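Besuch bei Rokent: Kartenfertigung und Handkonfektion am Standort Skeltgate
Notizen vom Rundgang im Dezember

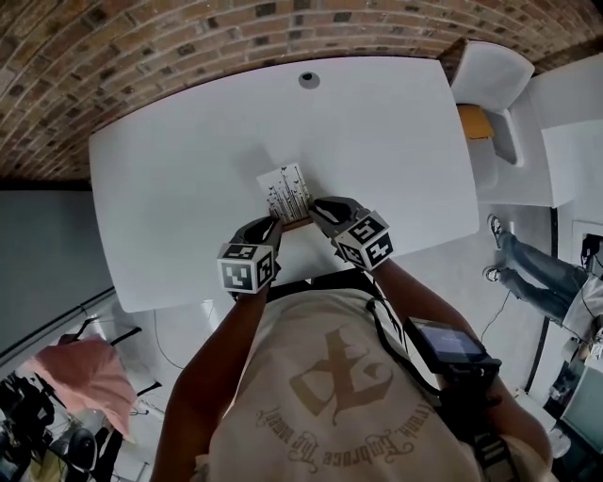 Werksbesuche / Papier und Druck

Der Konfektionsraum liegt im Erdgeschoss, hinter dem Papierlager. Gearbeitet wird an einem großen weißen Tisch mit matter Oberfläche und abgerundeten Ecken, nahe der Kante sitzt ein kleiner runder Kabeldurchlass. Die Wand dahinter ist Sichtmauerwerk in Rotbraun und Dunkelgrau mit hellen Fugen. Für die Farbabmusterung ist ein solcher Hintergrund ungünstig, geprüft wird deshalb in einer Lichtkabine im Nebenraum.

Am Tisch wird mit schwarzen Handschuhen gearbeitet. Das Stück in den Händen ist klein und weiß, bedruckt mit kurzen dunklen senkrechten Strichen und winzigen Silhouetten, die an Vögel erinnern; am unteren Rand verläuft ein schmaler brauner Streifen. Das Motiv gehört zur Serie Vundirham, die Rokent seit dem Herbst fertigt. Feine Striche auf weißem Grund sind für die Sichtkontrolle dankbar: Passerfehler fallen früh auf, Abrieb ebenfalls.

Durch den Betrieb führte Mitsuko Hattori, zuständig für Druckvorstufe und Endkontrolle. Die Führung begann um 14 Uhr und folgte dem Materialfluss, mit einer Ausnahme: Das Papierlager wurde erst am Schluss gezeigt, dort lief vorher eine Anlieferung.

Material. Verarbeitet wird ungestrichener Karton des Lieferanten Carrillo. Die Paletten stehen vor dem ersten Schnitt einen Tag im Raumklima. Auf die Laufrichtung achtet man bei gefalzten Artikeln streng, bei einfachen Karten weniger. Eine Probe mit falscher Laufrichtung lag zum Vergleich aus — der Falz war auf ganzer Länge aufgebrochen.

Druck und Schnitt. Die Druckmaschine stand während des Besuchs wegen eines Walzenwechsels. Gezeigt wurde daher nur der Planschneider. Geschnitten wird in Lagen zu 200 Bogen, darüber nimmt die Maßabweichung zwischen oberstem und unterstem Bogen nach Angabe des Betriebs merklich zu. Die Messerwechsel werden auf einem Blatt am Gerät protokolliert, handschriftlich und gut lesbar.

Kontrolle. Jedes Stück wird einzeln aufgenommen, aufrecht gehalten und auf Druckbild und Kanten geprüft. Das Verfahren ist langsam, bei den Auflagen dieses Hauses aber vertretbar. Aus der letzten Teilauflage von 1.000 Karten gingen 957 in den Versand. Der Ausschuss verteilte sich auf Kantenschäden und Farbabrieb, eine genauere Aufschlüsselung lag nicht vor. Auf Nachfrage hieß es, man wolle die Fehlerarten künftig getrennt erfassen.

Sitzgelegenheit am Tisch ist ein weißer Stuhl mit gelborangem Sitzpolster. Die Tischhöhe wurde nicht gemessen.

Offen blieb die Frage nach der Trocknungszeit zwischen Druck und Schnitt. Die Werte sollen per Post nachgereicht werden, zusammen mit Mustern der gefalzten Ausführung.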